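Can a machine tidy up the magazines yet, or am I dreaming?

Asked by wattle_and_wool, August 14, 2020

Hello everyone, first time posting in this section so please be gentle with me. I run the front room of a small upholstery business, and between customers I seem to spend half my life straightening magazines, putting sample books back on the shelf and picking up whatever the kids have left on the floor. My nephew keeps sending me links and telling me that in 3 years a machine will do all of it. I'd love to believe him! We already have a robot vacuum at home (a Nosico, cost us $1,595 and worth it for the dog hair alone), but it can't lift a thing, it just shoves a stray sock under the couch and leaves it there for me to find at Christmas.

So my two-part wondering is this. Can anything on the market pick up a pile of magazines and put it somewhere neat? And if it can't, why is that so much harder than vacuuming? I'd have thought paper was easy, being light and flat.

Ruwan Siriwardena

Short version, no, there's nothing you can buy for your front room, and I'd keep your money in your pocket a while longer. Flat things are a real pain for a machine. You or I slide a fingernail under the cover, bend it up a bit and pinch, and we don't even notice we've done it. A pair of stiff jaws has no fingernail, and magazines are slippery and floppy, so the top one slides off while the bottom one stays put. 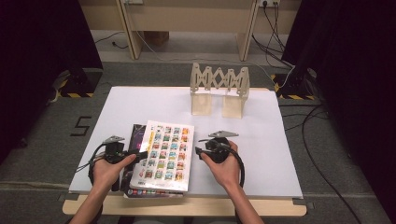
Magazines on a white board, with a hand-held gripper on either side.

If you want to feel it for yourself, get a pair of kitchen tongs in each hand and try to shift three glossy magazines from one end of your table to the other, keeping the pile square. I had my whole family at it after tea one night and my daughter was the only one who managed it, after a good deal of muttering. Your vacuum only has to know where the floor is. Tidying means working out what each thing is, how it bends and where it belongs, and in your case I suppose that changes every time a customer sits down.

Long thin things are a different story. Once something stiff is held between two pads you can lift it and stand it up, as long as you've caught it in a good spot and you don't squeeze too hard. 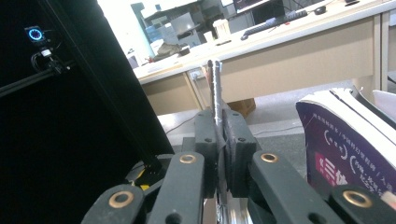
Bogale wrote in to disagree a little, saying that holding a thing was never the hard part in the Ploltinow workshop, and that most of the bother came when the arm had to let go of it in the right place without knocking over the neighbours. Fair point, and I'd put books on a shelf in the same basket.

prisitz_59

just get a magazine rack. $9 at the op shop. my robot mop got stuck on the bath mat again this morning so i wouldn't hold your breath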